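Budgeting for the second gripper

Posted March 23, 2019 by the author

I put off doing the sums on this one since November, so I finally sat down and did them.
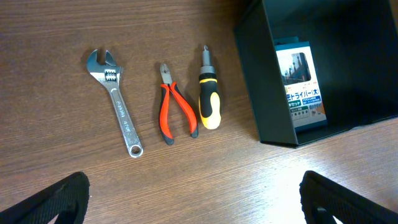
Wrench, cutters and screwdriver on the table, black box behind.

The arm is paid for. What's left is everything that goes on it or near it, and that was where my first budget fell over. I had allowed $700 for a gripper and nothing for fingers, cables or a mount. The quote from Vorico came back at $3000 with the mount included. Bestska was cheaper, but the pads were extra and the freight to Canada was another $130.

Hand tools are a good test for the money. A wrench is smooth metal and thin at the handle, the cutters have plastic grips that splay out, and a stubby screwdriver is fat enough that a narrow gripper can't open around it. I wrote down the widest handle I own and crossed off every model that couldn't clear it. That left 2 on the list.

I also priced a used Entili unit. The seller had no spare parts and couldn't say what colour the status light should be, so I passed.

The plan for now is to order the Vorico and keep the Lastard controller for another year. Software licence renewal comes out of the same pot — I forgot that last time. Spare pads go on the order too, a full set.

If you've bought pads separately, let me know what you paid and how the shipping went.

Last updated: same day, freight cost corrected

Contact | Copyright 2019 | Back to top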